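Household Tips: Good Manners for Working with Grippers at Home
Posted 8/12/20 by Hüsnü Erdem

Ever since I put up the page on folding towels with a gripper, the mail has been asking for the same thing: what are the house rules? Ours at Kanusetti started as a scribble on the back of an envelope and have grown over 42 recording days in bedrooms, kitchens and one very cramped pantry in Hiturthorpe, so please take them as one household's habits and bend them to suit yours.

1. Settle on the surface before you settle on the task

A bed is a lovely place to work (kind to the knees, and a dropped bead doesn't go skittering under the dresser), but a plush blanket gives under a box and creeps along with it. Smooth the part where the box will sit, press down on each corner with your palm, and if it rocks, move it. I used to skip this and spent a whole April afternoon chasing a tray toward the pillows!

2. Small things live in a box with walls

Jewelry, buttons, keys, anything you could lose in a blanket, goes in a plain box with a flat floor. We like white plastic because pale beads still show up well enough and it wipes clean with a damp cloth. Put in only the pieces you're working with, and leave a little space between them so the fingers can come down around one without dragging its neighbor along.
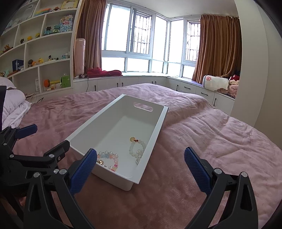 3. Come in slowly, and come in open

Have the fingers apart before you reach the wall of the box, then lower, then close. With two grippers on the go, agree on which one moves first and let the other wait off to the side. Takumi Murakami and I say "mine" and "yours" out loud, which felt silly for a day or so and now we do it passing the salt.

4. Beads want a light squeeze

Take a bracelet by the beads and stay off the clasp and any little charm, as those are the bits that bend or snap. Stretchy ones will spring back at you if you pull, so lift straight up and set down before letting go. And do ask first! Our rule is that nothing goes in the box without its owner's yes, and anything with a sad story attached stays in its drawer.

5. Wipe the pads, check the screws

A soft dry cloth over the finger pads when you start and again when you stop. Plush blankets shed more than you'd think, and fuzz makes a pad slippery. While you're there, run an eye over the screws at the joints and snug up any that have worked loose. We keep the screwdriver in the same pouch as the cloth, so there's no hunting for it.

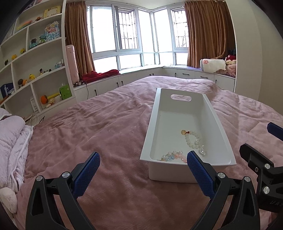

Østergaard wrote in to say that rule 4 should go further, and that strung beads ought to be limited to 3 lifts before you look over the cord for fraying. I've tried it for a week and I'm happy to add it, though with knotted cord I'd look sooner.

6. Put the room back

Everything returns to where it was, blanket straightened, bracelets back with their owner, box rinsed and left to dry upside down.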